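How to get through a two-hour webinar without wrecking your wrist

Last updated: July 14, 2023

I don't trust most ergonomics advice, and I've paid for some of it. A Gerkance wrist rest did nothing for me in March except collect crumbs. A few cheap habits did help a little.

Start with pointer speed. Raise it until you can cross the screen without lifting your arm.

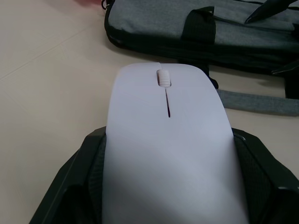

Next, scroll with the keyboard. Space and Page Down cover most long pages. Vinh Đào swears by switching hands every 7 minutes, but I tried it and mostly clicked the wrong things.

Then stand up at the break. Walk to another room, let your arms hang, and skip the stretching videos.
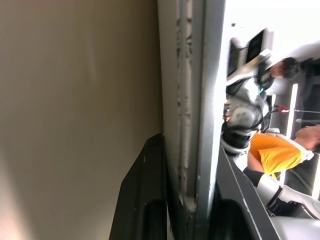

Give it five days before you buy anything. If it still hurts, see a doctor and leave the gadget reviews alone, mine included.

We use cookies to improve your visit. Accept / Manage settings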